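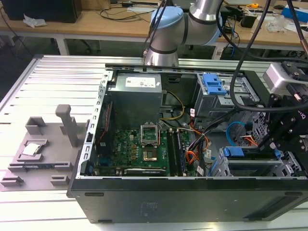
Forums > Manipulation > Data collection

Latest Unread Tags Search Log in

How much should I vary the start state when recording CPU insertion demos?

Posted 2024-09-20 by tonham_bench

I am collecting teleoperated examples for one task: pick a processor out of a printed fixture and place it in the socket of a desktop tower. The tower lies on its side with the panel off. The load plate is opened by hand before each episode, so the arm only has to pick, carry, align and release. Closing the plate is a separate task and I am leaving it for now.

So far I have 118 episodes, all with the tower in the same place against a stop and the fixture bolted to the rails on its left. The policy is trained on a fixed side camera and a wrist camera. With nothing moved it seats the chip most of the time. If I slide the tower by a finger's width it carries the chip to the old socket position, hovers, and then lowers it anyway. In two trials it came down on the raised load plate and I hit the stop button.

Should I throw the first set away and start again with everything randomised, or add to it? Also, does the wiring matter? The loom from the power supply sits across the middle of the case and never lies quite the same way after I have had my hands in there. I had been tucking it back between episodes to keep things consistent.

clirkora_dev

Keep the 118. They are good examples of the grasp and of the last part of the insertion, and neither of those depends much on where the case is. What they lack is any reason for the model to look at the socket. With the tower against a stop, the joint angles predict the answer just as well as the image does, so it learns the joint angles.

What worked for us on a similar cell:

Move the tower before every episode, a little in both directions and a few degrees of yaw. Do not use a grid. Push it by hand and check the arm can still reach.

Move the fixture separately from the tower. If they always shift together you have only taught it an offset.

Leave the loom alone. Stop tucking it back. Nudge it between episodes, provided no wire crosses the socket or gets under the path of the fingers. If you tidy it every time, the model will treat a loose wire as something new on the day it matters.

Record corrections. Start some episodes with the chip already in the gripper and the hand a few millimetres off the socket, then bring it in. We found about 61 of these did more than the same number of full runs. Label them as partial so that your episode length statistics still make sense.

On the load plate: approach from above and come down only when the wrist view shows the whole socket. Do it the same way each time, even when a quicker route is open. If half your demos skim in from the side, the policy will average the two and clip the plate.

bruleck_user

just get more data. we did 4 operators and it sorted itself out

clirkora_dev

More operators can help with variety, but for a tight insertion it can also hurt if they do not agree on the approach. Write the approach down first, then add people.

probert_lab

Agree with most of the above, with a few practical points.

Use a dead board and a dead processor. Check the socket with a magnifier at the start of each session. A damaged contact changes how the chip sits, and you will log failures that have nothing to do with the policy.

Check the orientation of the chip in the pocket before you press record. We lost an afternoon of episodes to a chip loaded a quarter turn out. The arm placed it neatly, the operator marked it as a success, and it was only found when the chip would not drop flat. The success label should mean seated flat and released, checked by eye with the arm withdrawn.

Look at where your gripper cable goes on the carry. If it drags on the drive cage it will pull the wrist slightly at the end of the move. The operator corrects for that without noticing, and the correction goes into the data. Clip it higher up the arm if you have the slack.

Keep back a test set of tower positions, marked on the rails with tape, that are never used for recording. Otherwise you cannot tell whether the added episodes have fixed the problem in your question.

tonham_bench

Thanks. Keeping the old set, moving both parts from now on, and I have stopped tidying the loom. The cable was touching the cage on some of the carries, so I will reroute it before recording any more. I will post the results on the held-back positions in November.

Previous topic Next topic Back to Data collection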